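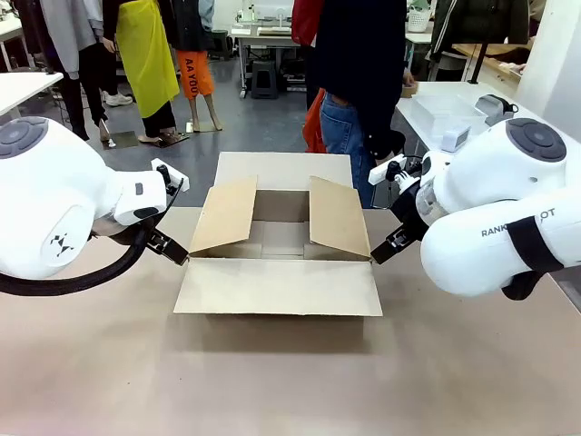 Week 5: Learning to close a box from demonstrations

Last week we finished with single-arm grasping. Today we add a second arm, and things get much more interesting! The task is box closing: four cardboard flaps, two grippers, and a policy trained by imitation on the Dorkar set.

Why this task?

A flap is a lovely awkward thing. It hinges along a crease, it springs back a little, and no two boxes crease quite alike. Writing down a good model of all that is hard work. Showing a robot how it goes is much easier, and that is the whole appeal of the method.

The method in short

Dorkar has 885 demonstrations of two-arm folding. At each step the policy takes in the camera view and the joint positions of both arms. It then predicts a short run of future movements for the pair -- a "chunk" -- and carries out part of it before looking again.

Predicting in chunks helps with small errors, which otherwise pile up step by step until the arms drift somewhere the training data never went. (Remember the drift plot from Ruggiero in week 3? Same problem.)

What to look for in the results

On 183 test runs, the chunked policy closed the box in 156. The single-step version got stuck far more often, usually with one arm waiting for the other. I find this the best part of the paper: the timing between the arms was never programmed, it came out of the demonstrations.

Before the next session

Read sections 2 and 3 of the Drarex notes. Then sketch what you think happens if the chunk is made very long. Bring your sketch, even a rough one -- we will argue over them!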